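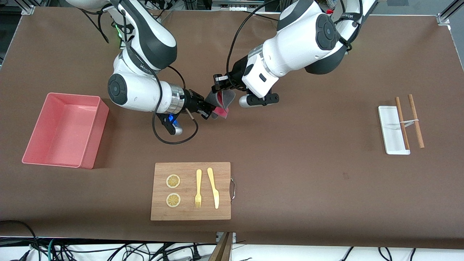

Bench Covers and Work Surfaces: Selection, Fitting and Care

A work surface wears out in a predictable order. The front edge goes first, then the area directly in front of the vise, then the corners. A sacrificial cover over the top takes this wear and can be replaced in less than an hour. The notes below apply to benches up to 100 inches long. Longer tops need a seam, covered near the end.

Choosing a cover

Hardboard is the usual choice for general assembly. It is flat, cheap and hard enough to write on. It swells when water sits on it, and the swelling does not go down again. Use the tempered grade if glue or finish will be used at the bench.

Kraft paper on a roll suits painting and glue-ups. Pull out a fresh length, tape it at both ends and throw it away when the job is done. Heavy paper tears less under a scraper but holds its curl longer. Roll it backward against the curl before taping.

Rubber matting holds small parts still and protects finished faces. It also holds grit. Lift and brush it before any polished work is laid down.

Cork is quiet and kind to edges. It stains with oil and crumbles under clamps.

Measuring and cutting

Measure the top at the front, the middle and the back. Older benches are seldom square, and a difference of 1/4 inch over the length is common. Cut the cover to the largest figure and trim in place with a flush bit or block plane.

Hardboard should rest in the shop for 2 days before cutting. Stand the sheets on edge with spacers between them so air reaches both faces. Sheets cut straight from a cold truck in February will grow at the seams by spring.

Fixing

Do not glue the cover down. Double-sided carpet tape along the edges and one strip down the center will hold a hardboard top through normal planing. For heavier work, use short countersunk screws at the corners, set well below the surface and kept away from the vise jaws. Mark their positions on the underside of the front rail so that the next cover can be drilled to match.

A lip of solid wood along the front edge keeps the cover from creeping. Set it 1/32 inch low. A proud lip catches sleeves and throws off any straightedge laid across it.

Seams

Put the seam where the least work is done, usually over the second leg from the vise. Bevel both edges slightly and leave a gap the thickness of a playing card. Fill the gap with paste wax. It keeps out dust and comes out cleanly with a putty knife.

Cleaning

Brush first, then wipe. Wiping over sawdust drives it into the surface. Dried white glue lifts with a sharp scraper held nearly flat. Yellow glue may need a damp cloth laid over it for a few minutes – no longer on hardboard. Oil spots can be covered with cornstarch overnight and brushed off.

Paste wax on the whole surface twice a year makes glue removal much easier. Keep wax off any area used for finishing. Traces of it transfer to bare wood and leave pale spots under varnish.

Light and height

Side light from a low angle shows scratches and plane tracks that overhead light hides. A single lamp at one end of the bench is enough for checking. Switch off the others while inspecting.

A cover adds thickness. Two layers of 1/4 inch hardboard raise the top by half an inch, enough to be felt in the lower back during a long session of planing. Check the height against the knuckles with the arms hanging straight, and shorten the leg pads if needed.

When to replace

Flip the cover once the front 6 inches are rough. Replace it when both faces are worn or when a straightedge rocks on it. Old hardboard cuts down well into drawer bottoms, glue spreaders and drilling backers.

Notes by Hậu Võ, Vedley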